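Working a gripper in tiled corners: site rules

These rules apply to any arm run in the Pinham wet-room bays. Solange Pacheco keeps the master copy. Last changed September 28, 2024.

Before you start

1. Walk the bay and check that the stop button can be reached from the door.
2. Set the speed limit to the "near wall" profile. Do not edit the profile on site.
3. Look over the fingers and the belt. Replace anything frayed or loose.

Approaching the corner

4. Come in from above, with the wrist camera facing the joint.
5. Stop short of the wall and wait 2 seconds before moving again.
6. Keep the fingers off metal trim and sealant - both mark easily.
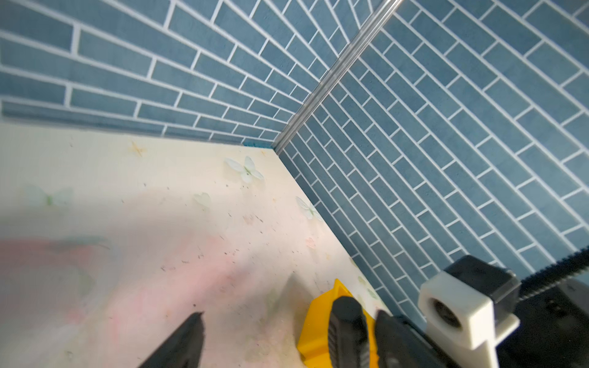

7. If the arm stops on a force limit, back it out by hand control. Never restart the program from inside the corner.

Afterward

8. Log the run in Plendus under job code 2449, with your initials.
9. Report any contact with tile or trim to Sutrisno Chin the same shift, even if you see no mark.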